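Pendurar quadro em parede de gesso cartonado sem furar - aguenta?

Pergunta
Publicada em março de 2024, 1062 visualizações

Boa tarde. Mudei-me para um apartamento arrendado e o contrato não deixa fazer furos nas paredes sem autorização por escrito. A parede da sala é de gesso cartonado, pintada de cinzento com tinta mate. Quero pendurar um quadro quadrado com moldura preta fina, sem vidro, que pesa pouco mais de um quilo.
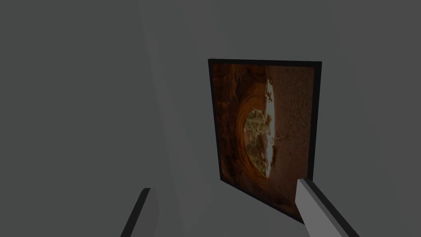

Na loja venderam-me tiras adesivas da Dakum, que segundo a embalagem dão para 3 kg. Pus quatro e ao fim de uma semana o quadro caiu de noite. As tiras vieram agarradas à moldura e trouxeram um bocado de tinta atrás. Queria saber se o problema é das tiras, da tinta ou se fiz alguma coisa mal. E já agora, como é que disfarço a falha na tinta antes de entregar a casa em junho?

3 respostas

Resposta aceite (19 votos)
O mais provável é ser a tinta. As tintas mate agarram mal a cola, e se a parede foi pintada há pouco tempo ainda é pior. O peso que vem na embalagem é medido em superfície lisa, tipo azulejo.
Antes de colar outra vez, passe um pano com álcool isopropílico na parede e deixe secar bem. Não use limpa-vidros nem detergente da loiça, deixam película. Cole as tiras, carregue meio minuto em cada uma, retire o quadro e espere uma hora antes de o voltar a pôr. Quase toda a gente salta este passo.
Para a falha: lixa fina à volta, massa de acabamento em camada muito fina, lixar outra vez e pintar com rolo pequeno. Se não souber a referência da cor, leve uma lasca à loja. Eu fui à Barredo e afinaram-me o tom, mas a tinta mate nota-se sempre um pouco quando se retoca. Se ficar feio, pinte o pano inteiro de parede, de canto a canto.

Resposta 2 (5 votos)
Peça autorização ao senhorio. No meu caso mandei um email à Celletti, que gere o prédio, e responderam no próprio dia que podia furar desde que tapasse tudo à saída. Para esse peso basta um prego fininho na diagonal, nem precisa de bucha. O buraco tapa-se com um dedo de massa.

Resposta 3 (0 votos)
Tive o mesmo problema com um espelho, desisti e encostei-o ao chão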